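4.2 Where small household goods are kept

The second part of the survey asked residents where they keep goods that are bought often, cost little, and are used up slowly. We included matches, candles, rubber bands, string, sewing thread, batteries, birthday candles and toothpicks. Goods of this kind get little attention in earlier work on home storage, which has mostly dealt with food, clothing and tools. Michailidis and Politis treat them as a leftover group and report them under "other." We kept them separate, as they made up a large share of the items that residents said they had bought twice by mistake.

A total of 434 households in Dalum and Ayala returned the storage form. The form listed each item by name and asked for the room, the type of storage (drawer, shelf, box, bag, open surface) and whether the item was still in the package it was sold in. Residents filled in the form at home, in October, and were asked to go and look before answering. Villalobos had found in the pilot that people who answered from memory tended to name the kitchen for almost everything.

The kitchen was still the most common answer for matches and toothpicks. Thread was most often in a bedroom, usually in a tin or bag with needles and buttons. Batteries had no usual place. They were reported in hallways, desks, kitchen drawers, toolboxes and the refrigerator, and many homes kept them in more than one of these. String was the item most often marked "not sure," even by residents who were certain they owned some.

Dalum and Ayala differed less than we expected. Homes in Ayala are smaller and most have no separate pantry, but residents there did not report more use of open surfaces. They did report more use of bedrooms for general storage, mainly boxes under the bed and the upper shelf of the closet. Several wrote in the margin that these boxes held "everything that has no place." We return to this phrase in Section 5.

4.3 Packaging and second use

Whether an item stays in its original package depends mainly on the package. Goods sold in thin bags or on cards were moved to another container in most homes, often a jar or a tin that had once held food. Goods sold in a stiff container with a lid stayed where they were until used up, and the empty container was then often kept. In the follow-up visits, carried out by Carrillo and Bañuelos, residents showed us such containers holding screws, beads, cotton swabs, seeds and coins.

Three features came up again and again when residents explained why they kept a container: it could be closed, it was clear, and it was small enough for a drawer. Clear plastic was preferred to tin for this last group of goods - residents said they did not want to open five lids to find one needle. Labels mattered less. Some residents soaked them off, but most left them on, and in the visits we saw nails stored under the label of a spice.

Toothpicks are a useful case. They are sold both in paper boxes and in clear plastic containers (Figure 6), and the two kinds of package had different histories in the home. Paper boxes were usually torn or crushed before they were empty, and the contents were poured into a cup or a shaker. Plastic containers were kept closed and moved about the house more, turning up in bags, cars and bedrooms as well as kitchens.

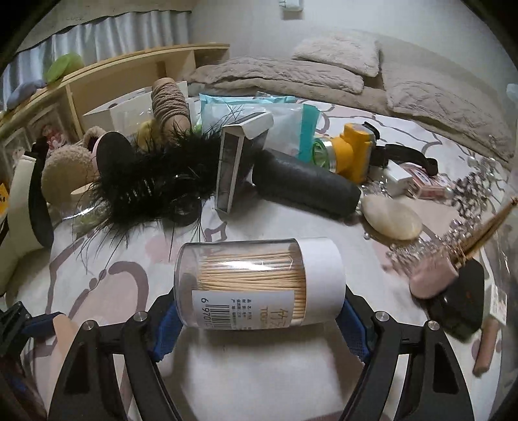 Figure 6. Wooden toothpicks in a clear plastic container with a paper band and printed label.

The band and label on packages like this one carry the product name and the barcode. Residents rarely used them after purchase. When asked to name the brand of the toothpicks in the house, most could not, although many could say which shop they came from. The Mikarden store was named most often in Dalum, where it is the only large shop within walking distance.

We did not weigh or measure the containers, and the form did not ask how long each had been in the home. This limits what can be said about second use. A container that is kept for years and one that is thrown out the following week would be recorded in the same way if both were present when the form was filled in. The longer Cerkoson form, tested in eight homes, asks for the year of purchase, but few residents were able to give it.

Related articles
Drawers, tins and jars: storage habits in small apartments
Buying twice: a study of forgotten household goods
Glass jar reuse in rural kitchens
The Cerkoson form: notes on a home inventory method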